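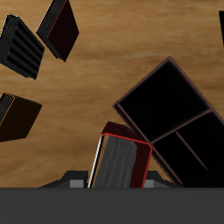 Vakport Manipulation Lab, Simulation and Learning Group

Sundov: simulated box placement from a gripper view

February, by the Sundov maintainers
Last updated: February

Sundov is a set of simulated pick-and-place episodes recorded from a camera mounted on the gripper. The robot picks up a box from a cluttered tabletop and sets it down inside one compartment of a divided organizer tray. We made the set to study one question: how much does a placement policy lose when the object in the gripper hides part of the place it is going to?

This README covers what is in the release, how the episodes were made, what we found with the baseline, and what we know to be wrong with the data.

Contents of the release

The release has 2000 episodes. Each one is a folder with a color image sequence, a depth sequence, the gripper pose at every step, the finger opening, and a file named goal.json that gives the target compartment. Object poses are in a separate folder called state. Please don't feed them to a policy you plan to compare with our baseline, which never sees them.

The layout is:

episodes/ one folder per episode
state/ true poses of every object, at every step
splits/ plain text lists for train, validation and test
tools/ loader, viewer and scoring script
baseline/ config files and weights

Images are stored as PNG and are not cropped. The gripper housing is visible along the bottom and the fingers come up into view on either side of whatever is held. Some users will want to mask this strip out. We left it in, as the finger pads turned out to be useful to the policy for judging whether a box is seated straight.

How the scenes are made

Scenes are built in Itix, our in-house wrapper around a rigid body simulator. For each episode it draws a tabletop texture, a tray, a target box and a set of other objects, drops them at random angles and waits until everything stops moving. If the tray ends up tilted or the target box can't be reached from any side, the scene is thrown away and drawn again.

Tabletops are mostly wood grain. Boxes come with plain faces, brushed side panels, ribbed faces and thin colored outlines. The outlines are there on purpose. In an earlier version the dark boxes blended into each other and into the inside of the tray, and the depth image was the only cue to where one thing stopped and the next began.

Trays are open on top and have thin divider walls. The layout used most is a large compartment filling one half, with the other half split again, which makes 3 compartments of unequal size. Tray interiors are rendered very dark with almost no shading. This is harder than a real tray would be under good light, and we kept it that way.

Objects that run out of view are common. The camera sits close to the table during the carry, so the tray often leaves the image on one side, and neighboring boxes show only a corner or a strip. We did not filter these episodes.

How the motions are made

The motions come from a scripted planner that knows the true state. It picks a grasp across the shorter side of the box, lifts, travels over the table, turns the wrist to match the tray, lowers, and opens the fingers. The lift height is drawn at random within a small range so that the carry doesn't always look the same.

The planner is not perfect. It sometimes brushes a divider on the way down. We kept those episodes if the box ended up in the right compartment, and marked them with "contact": true in goal.json. Episodes that missed the compartment are not in the release.

Occlusion levels

While a box is being carried, it may overlap the tray in the image. So may the fingers. For every episode we render the last step before lowering twice, once as is and once with the gripper and held box removed, and compare how much of the target compartment can be seen. The episodes are then sorted into 4 levels, from L0 (target compartment fully in view) to L3 (target compartment mostly hidden). The level is stored in goal.json.

Parts of the compartment outside the image count as hidden. We went back and forth on this. A compartment blocked by the held box and a compartment off to one side look the same to a policy that only has the current image, and we chose to score them the same way. If you want them apart, tools/split_levels.py will write both values.

Baseline and results

The baseline is a small image encoder followed by a policy head that outputs a short chunk of gripper motion. We trained it in 2 versions. The first, "single", gets only the current color image and the goal. The second, "memory", also gets an image saved right after the grasp, before the carry begins, together with the gripper pose at that moment.

On L0 the two versions are very close, and repeated runs don't always put them in the same order. At L1 the single version starts to place boxes on top of dividers. At L2 and L3 it falls well behind, and most of its failures are of one type: the box is lowered into the neighboring compartment, at the correct wrist angle. So the policy has picked up the direction of the tray from the part it can see, and has guessed wrong about where the hidden divider is.

The memory version makes this mistake much less often. It has its own weak spot. When the held box slips during the lift, the saved image no longer matches what is in the fingers, and the policy tends to lower too early. Adding more saved images did not fix this in our tests. Adding the finger opening as an input helped a little.

We also tried depth alone. It does better than color at finding dividers and worse at telling a flat box from the tabletop. The config is in baseline/depth_only but the weights are not, and we don't plan to tune it further.

The full tables are printed by tools/score.py when you run it on the released weights. We have left them out of this file — they went stale twice during the last update.

Running the baseline

Install the packages listed in requirements.txt, then from the top folder run:

python tools/check_data.py
python tools/score.py --config baseline/memory.yaml --split test

The check script looks for missing frames and bad pose files. Run it once after download. The scoring script needs Itix to be installed, as it rolls the policy out in the simulator and does not score against recorded motions.

Splits

Splits are made by object and tray, so a box that appears as the target in test is never a target in train. It may still appear in train as clutter. Tabletop textures are shared across all splits.

There is an extra list called rattanakul.txt. It holds test episodes with tray layouts drawn from the Rattanakul tray models, where the dividers don't meet at right angles. Both versions of the baseline do poorly on it. We report it separately and don't fold it into the main score.

Known problems

Lighting is flat and even in every scene. Do not expect a policy trained on this set alone to handle glare or hard shadows.

Box edges are sometimes brighter than they should be, from the way Itix draws highlights on thin outlines. It shows most on boxes near the camera.

All boxes are rigid. Nothing bends, tears or opens.

The pose files use meters and the goal files use centimeters. We know. Changing it would break the loader people already have.

A few depth frames have a band of missing values along the edge of the gripper housing. The loader fills these with the nearest valid value unless you pass --raw-depth.

Not covered

We have not run the baseline on a physical arm for this release, and nothing here should be read as a claim about real hardware. The set also has no human demonstrations.

License and contact

Data and weights are for research use under the terms in LICENSE.txt. The code in tools is under the same terms. Please send bug reports through the issue tracker with the episode folder name and the output of check_data.py. Requests for new tray layouts are welcome there too, and it helps to attach the mesh.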